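13 May 2022 — workshop notebook, edit room

Started on the Clendness trailer at last. Two and a half minutes to fill, delivery to the distributor after the weekend, and I still haven't got a final music cue, so everything I cut today is sitting on the temp track and may have to be pulled apart again.

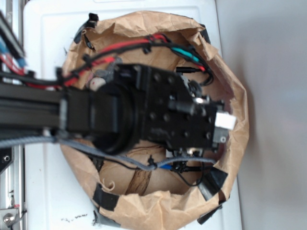

The main worry is the pairing. The whole sell for this film is that the two leads are back together after Dukham, and people who loved them in the series will come for exactly that. I get it, I watched all of it too (twice, if we count the December repeat, which I do). But in the film they don't share a room until well into the second act, and there's a limit to how often I can cut from one looking out of a window to the other looking out of a different window before it looks like a film about windows.

So, material. Went through the selects bin this morning and there are 413 clips in it, far too many to be called selects. I've made a new bin called "together" with only the shots where both of them are in focus and nobody is on the phone. That came down to 17. Of those, the ferry argument is the best by miles, the kitchen dance is lovely but everyone will want it saved for the film itself, and the hospital corridor gives the ending away completely. I've coloured the hospital ones red so none of us drops one in by accident at midnight. Please leave them red!

Cut A (in the project as trailer_A) opens on the ferry. Straight in, no logos, her line about the keys, then bang into the title. I like it a lot. The trouble is that it promises a comedy, and the second half of the film is really quite sad. Ubaldo watched it over my shoulder before lunch and laughed in the right places, then asked me what the film was about, so there's my answer on that one.

Cut B opens slow. His voiceover from the letter, the empty house, the drive, and she doesn't turn up until a good way in. It's closer to the film, and the colours look gorgeous next to each other, but I can hear the fans now: where is she? I tried bringing her first close-up forward over his voice and that helped more than I expected. It also means the letter seems to be addressed to her, and in the story it's to his brother. I don't mind a trailer fibbing a bit, but I'd like to ask the director before we fib about that.

Ubaldo Parisi's notes, copied from the back of his running order before he throws it away:

- lose the second aerial of the harbour, we've seen the harbour
- the joke about the goat doesn't work without the shot before it
- hold on her face after "you never asked", at least a second longer
- title card too early in A, too late in B
- is the Dukham mention going on a card, or are we leaving that to the poster?

The last one isn't ours to decide. I've emailed Esposito, who are doing the poster and the social clips, and asked for their wording so that ours matches. Their teaser still went up on Wednesday and had 2,967 comments when I looked. I read far more of them than I should have. Mostly hearts, a fair few people wanting to know whether the two of them kiss, and one long and very well argued complaint about his haircut. (It grows out. It's a continuity nightmare, but it grows out.)

Sound. The temp is the piano piece from the Endov reel, which we can't keep, and I've grown fond of it, always a mistake. The composer says she can give us something at a similar tempo, with strings coming in at the turn. I've put markers on the timeline where I need hits: keys line, car door, the look on the stairs, title. If the new cue lands within a few frames of those I can slide things. If it doesn't, the stairs will have to go, because that's the one shot that makes no sense without the music.

Dialogue on the ferry is rough as well. There's engine noise under all of it and the clean-up pass has made her sound like she's talking into a mug. I went back to the original track and ducked the engine by hand between words — slow going, but much nicer. Settings saved as a preset called "ferry", anyone who needs it for the clips should help themselves.

After lunch I tried a Cut C. Ferry argument first, but with no joke at the end of it, just her walking off down the deck, then into the letter. It runs about ten seconds over and the middle is baggy, though the tone feels right for the first time all week. He's funny, she's cross, something's up. That's the film, really.

To do before I go home:

- trim C to length, start with the market montage
- export A and C with burnt-in timecode, leave B out so nobody gets attached to it
- check the subtitle on her grandmother's line, it says "soup" and I'm fairly sure she says "Sunday"
- chase the legal line for the end card
- back up the project to the second drive

Later: subtitle was wrong, it is Sunday, fixed in all three. C is now only four seconds over. The market montage has gone down to three shots and I miss the lemons. Exports running, legal line still not here, will ring them first thing on Monday.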